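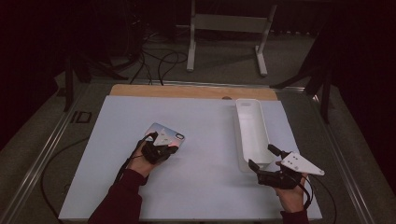 Fermín Medina asked why anyone would need a whole bin for phone cases, and could I please try owning one like a normal person.

Fair! But I love swapping them, Fermín, and they've been living in 2 different drawers, a coat pocket and the glove box for months. So this is the month I fix it.

18 replies · 48 likes

Step one: everything out on the white table. I can't tell you how much nicer it is to sort small stuff on a big pale surface – you see every scuff and every bit of lint.

Step two: one long white bin, open top, no lid. I had a lidded one before (from Pakska, the little shop by the station) and I never opened it. Open top wins, I'm telling you!

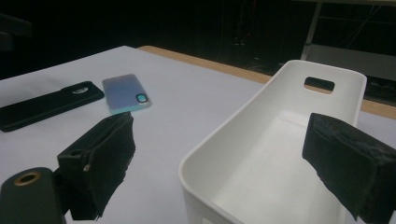

Black case, shimmery lilac-to-blue case, and a bin with room to spare.

The shimmery one is my favorite and I will not be taking questions. Lilac, then pale blue, then almost turquoise at one end. So pretty.

Rule I'm trying: if a case doesn't fit a phone somebody in this house uses, it goes to my cousin in Flillavden, who has 7 nieces and nephews and always knows a taker.

Chargers are next – wish me luck, that drawer is a jungle. If you've got a cord trick that lasts longer than a week, tell me, I'll try it tonight!

7 shares · 400 views

Last updated in April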